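Juli 2018

Messreihe am Automaten Flonora fortgesetzt, 614 Drehungen bei konstantem Einsatz. Freispiele wurden 8-mal ausgelöst, im Juni waren es bei 407 Drehungen ebenso viele. Die Stichprobe bleibt für eine Aussage zur Auszahlungsquote zu klein. Protokoll an Zuleica Portela geschickt.
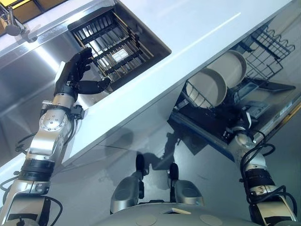 Zweiter Punkt: die Bonusrunde von Ilturow. Der Multiplikator wird laut Hilfetext vor der Auswahl der Felder festgelegt – die Wahl des Spielers wäre damit ohne Einfluss. Höchster Einzelgewinn heute: das 70-Fache des Einsatzes, im Basisspiel. Autoplay bricht nach jeder Bonusrunde ab und muss neu gesetzt werden. Morgen Lazarević, gleiche Einsatzstufe.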